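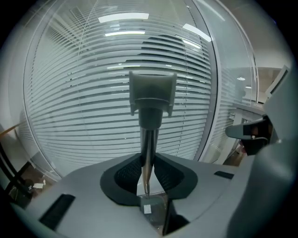

Glass office partition with white venetian blinds.

Olta Mill conversion: progress report to Prustik
November 14, 2021

Hi all,

Sorry this is landing on a Sunday. I wanted to wait for the revised electrical schedule before writing anything, and it only showed up last night. The short version: the shell is in good shape, the windows are late, the money is close to where we said it would be, and I need a decision from you on the loading dock. The long version follows, and it is long (get a coffee).

Where the building is

The roof is closed. I know I said that in the last report too, but at that point there was still a tarp over the old elevator penthouse, and I'd been generous with the word. Now the membrane is down, the flashing is done, and the roofer's warranty inspection came back with a short punch list that has already been worked through. We had that nasty sideways rain early in the month and I went up to the top floor the next morning expecting the worst. Dry floor, dry beams. I was so pleased I called my wife.

Structural repairs on the east bay are finished. You'll remember we budgeted for sistering a run of the old timber beams where the dye vats used to sit, and we were nervous about what was under the plaster. The engineer found more rot at the bearing ends than the survey had picked up, so we swapped in steel brackets at those spots. It cost us some days and a piece of the contingency, which I'll get to.

Masonry cleaning is done on the street side and maybe halfway along the river side. The crew is stopping when overnight temperatures drop and will come back in spring for the rest. I'd rather have it split like that than have them rush the repointing in the cold and do it twice.

Windows

Okay, the windows. The fabricator, Ferkska, has pushed delivery again. The aluminum frames are ready and I've seen them in their shop, but the insulated glass is stuck behind everybody else's insulated glass. They are now saying the ground floor and second floor units will ship together and the upper floors will follow in a separate load. I asked for that in writing and got it, along with a small credit for storage.

What this means for us: the upper floors stay boarded and temporarily heated through the winter. Drywall can start on the lower floors as soon as the glass is in. Facundo Godoy, our site superintendent, has reshuffled the trades so the plumbers and the sprinkler crew work upstairs first, where they don't need finished walls or a steady temperature. It's a good plan and it saves most of the time we would have lost. Most of it, I said. We're still looking at a 7 week slip on the upper floors compared with the schedule attached to the loan. The lower floors hold their date.

Leasing

Better news here. Sin, the print and packaging studio I mentioned over the summer, has signed for the whole ground floor on the river side. They wanted the high ceilings and they didn't blink at the rent. The lease is in your shared folder with the exhibits, and your counsel has already sent comments on the subordination language. We're fine with all of them.

Upstairs is slower. People like the building when they walk through it, but a lot of companies still don't know how many desks they'll want a year from now, and I can't blame them. We've started showing a version of the third floor cut into smaller suites with a shared kitchen and meeting rooms in the middle. The broker thinks the smaller suites will lease faster at a slightly better rate per square foot, and the extra cost in partitions and doors is modest if we decide before framing. I've asked the architect to price both layouts side by side. You'll have that before the next draw request, and I'd like to talk it through on the phone instead of trading emails about it.

Money

We're spending at the pace we expected. The contingency is where I want to be straight with you. The beam brackets and the extra shoring took over $200 thousand out of it, and the temporary heat will take another bite before spring. What's left is enough for the work I can see. It would not cover a second surprise the size of the east bay. With the floors open and the walls stripped, there aren't many places left for one to hide, but I've been doing old buildings long enough to keep my mouth shut on that subject.

Some of it comes back to us. The salvage yard paid more for the old maple flooring than we had down, and the utility rebate for the heat pumps was approved at the higher tier. Neither is in the current budget sheet yet, because I don't count checks until they clear.

The draw request for this period goes out with the usual package: lien waivers, the architect's certificate, the inspector's photos, and the updated cost-to-complete. One waiver is missing, from the demolition sub, who changed bookkeepers. I'm chasing it.

Loading dock — I need an answer

The city has approved the site plan with 2 conditions. The first is bike parking by the side entrance, and we had drawn that anyway. The second is that trucks can't back out across the sidewalk, so the dock has to turn and face the yard. There are a couple of ways to do it. We can rotate the existing dock and lose a row of parking, or we can buy a strip along the north fence from the neighbor and keep the parking. The neighbor is willing. His number is $300 thousand, and I think he'd come down if we let him keep using the gate.

My preference is to rotate the dock and live with fewer spaces. The lot was never full in any of our parking studies, and Sin's deliveries are mostly vans. But the parking ratio is a covenant in the loan agreement, so it's your call as much as mine, and the civil drawings are on hold until I hear from you. If you need anything from the traffic engineer to get comfortable, tell me and I'll get it.

What's coming up

Sprinkler mains and plumbing risers on the upper floors. Elevator rails, assuming the pit passes its waterproofing test. Ground floor glass, if Ferkska keeps its word. Facundo is also getting the permanent power switched over, and the temporary generator can finally go away — the neighbors will be happier than any of us.

If anyone from Prustik wants to walk the building, mornings are best, before the concrete saw starts up in the yard. Wear boots you don't care about. The stair on the river side is still closed, so come in through the side entrance and ask for Facundo or me.

I'll send the layout pricing as soon as the architect is done with it.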